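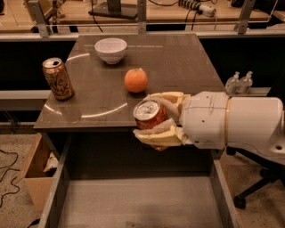 Red soda can held sideways over the front of a dark brown table.

Zumside Skalix 18: notes on battery and standby drain
Posted 23/01/2018

I have been using the Skalix 18 as my only phone since September. The spec sheet is easy to find, so these notes cover standby drain, the one thing I measured with any care.

Test setup: one SIM, Wi-Fi on, mobile data off, location off, screen off, brightness fixed at 30 percent for the short checks in between. Background sync was left at the default. I charged to full, unplugged at night and read the level in the morning.

With the stock software the phone lost more overnight than my old Rai did in a full day on the desk. The battery page put most of it under "system", which is no help. A log showed 353 wakeups in one night, most of them from the preloaded Dudik launcher checking for new themes. The launcher can't be removed, but it can be disabled once another one is set as default. Settings, Apps, menu, Show system, Dudik, Disable. Restart after that.

The next night the log had 146 wakeups, and the drop in charge was less than half of what it had been. I repeated it with mobile data on and got a slightly worse figure, still well under stock.

Yetunde Danladi asked in the comments on the last post whether the second SIM slot matters. It does if the signal is weak. With a second SIM in and one bar of coverage, the gain from disabling the launcher was mostly gone. Setting that slot to 2G only brought some of it back.

The January update puts the launcher back on, so check the setting after installing. Charging times are in the next post.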